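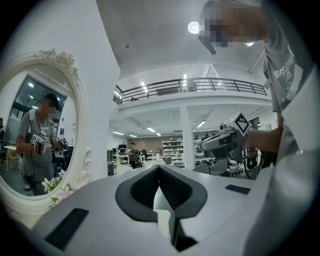

Secondhand Home Goods Fair Returns to Kavanagh Hall

March 19, 2026

The Gostau secondhand home goods fair opens Saturday at Kavanagh Hall and runs for 2 days. Organizers at Wevari, the reuse group behind the event, said 3,962 people came through the doors at the last fair in November.

Mirrors, lamps, small tables and kitchenware make up most of the stock. Sellers have registered 1,523 items so far -- a list is posted at the hall entrance. Large furniture will be sold from the parking lot if the weather allows.
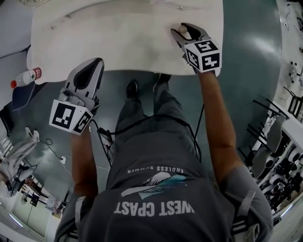 A white table and a "West Cpast" T-shirt.

Admission is free. Doors open at 9 a.m. both days, and parking on Mistix Street is limited to 500 spaces. Unsold goods must be picked up by 6 p.m. Sunday. Anything left after that goes to the Wevari store, where it will be priced for sale the following week.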